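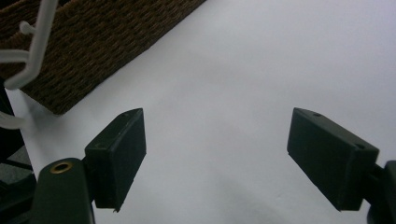 第4章　表面の仕上げと塗装

4.1　この章で学ぶこと

製品の表面は、使う人が最初に目にし、最初に手を触れる部分である。同じ形の部品でも、つやのある仕上げとつやを抑えた仕上げとでは、受ける印象も汚れの目立ち方も変わる。表面の仕上げは見た目のためだけに行うものと考えられやすいが、さびや摩耗を防ぐ、光の反射を抑える、手をすべりにくくするなど、機能にかかわる目的も多い。

この章では、まず表面の粗さとつやの関係を扱い、次に下地処理、塗料の成分、塗り方の順に進む。めっきと陽極酸化については第5章で扱うので、ここでは名前を挙げるにとどめる。

4.2　つやと粗さ

光が平らな面に当たると、入射角と等しい角度で反射する。これを正反射という。面に細かい凹凸があると、光はさまざまな方向に散らばる。これを拡散反射という。正反射の割合が大きい面はつやがあるように見え、拡散反射の割合が大きい面はつやがないように見える。

つやの程度は光沢度で表す。光沢計を用い、決められた角度から光を当てて、反射した光の強さを基準面と比べる。本書では、光沢度70以上をつやあり、20以上70未満を半つや、20未満をつや消しと呼ぶことにする。区分のしかたは業界によって異なり、塗料の缶に書かれた「半つや」がどの範囲を指すかは、製造者の資料で確かめる必要がある。

同じつや消しの塗料を塗っても、角の部分だけが明るく見えることがある。角は面の向きが急に変わるため、どこかの部分が光源の方向に対して反射しやすい角度になる。面取りをした部品では、面取りの幅に沿って細い明るい線が現れやすい。

4.3　色の見え方

暗い色の面では、拡散反射による光が少なく、正反射の光との差が大きくなる。そのため、暗い色のつやあり塗装では、指紋や細かい傷がよく目立つ。明るい色では傷は見えにくいが、油汚れや手あかが目立つ。

色を比べるときは、周囲の色にも注意する。濃い緑の見本を白い台に置いた場合と、灰色の台に置いた場合とでは、前者のほうが暗く感じられる。色合わせの作業で中間の灰色の台が用いられるのはこのためである。

4.4　事例：Venderstead社の工具箱

Venderstead社は、塗装した鋼板製の工具箱を製造している。2018年6月9日にまとめられた社内報告によると、出荷後に返品された箱のうち、塗膜のはがれによるものが40個あった。調査を担当したShadi Chamounは、はがれた箇所の多くが穴の縁と折り曲げ部に集中していることを示し、脱脂の後に残った水分が原因であると推定した。

同社は乾燥の工程を見直し、穴の縁の面取りを行ってから塗装するように順序を改めた。報告の詳しい内容は4.7節の演習で用いる。

4.5　下地処理

塗料は、清浄で適度に粗い面によく付着する。下地処理は、脱脂、さびの除去、研磨、清掃の順に行う。研磨には研磨紙を用い、番手の小さいものから大きいものへと進める。番手を大きく飛ばすと、前の番手でついた傷が残り、塗装後に浮き出て見えることがある。

用語
光沢度：面のつやの程度を、基準面との比較で表した値。
面取り：部品の角を削り、斜めの面や丸みをつけること。
塗膜：塗料が乾燥または硬化してできた膜。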